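Small jars, long lists

Harpreet Fraser runs example collection for Havine, a project at Prurex that trains a learning system to handle containers on an ordinary worktop. She came to it from calibration work at Gruden and still talks about it in those terms.

"An example is one attempt, start to finish, with the finger opening logged alongside the video," she says. "If the log and the video disagree on timing, the attempt is thrown out. I don't repair them."

The current set holds 1,000 accepted attempts, collected by hand with the gripper tools since March. Operators work from a list of 56 tasks. Glass and polished metal were added late, at the request of the group that trains the model.

"The early sets were all matt plastic," Fraser says. "The model did well on those and badly on anything with a reflection in it. So now we have clear glass, shiny lids, pale table, overhead light. We leave the glare in."
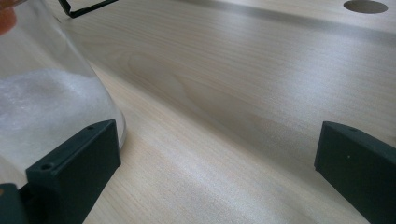
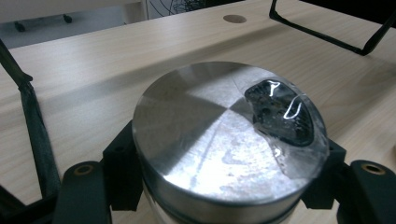 Glass container on the pale tabletop, and metal canister gripped by the jaws.

Issue 17, p. 78

Contents matter too. A part-filled jar moves differently from an empty one, and its weight cannot be read from the outline. Fraser asks operators to approach at an even speed and to close the fingers once only.

"People correct themselves without noticing. They touch, open a bit, touch again. That is fine in a kitchen. In the data it teaches hesitation."

Failed grasps are kept in a separate set under the name Castillo and labelled by cause: slip, early closure, wrong height. She has not yet decided whether to train on them. A trial is planned once the labels have been checked by a second reader.

Asked what she would change, Fraser mentions the task list. "It was written by people who had never held the tool. Half the wording is about the object and hardly any of it is about where your wrist should be. I am rewriting it now, starting with the lids."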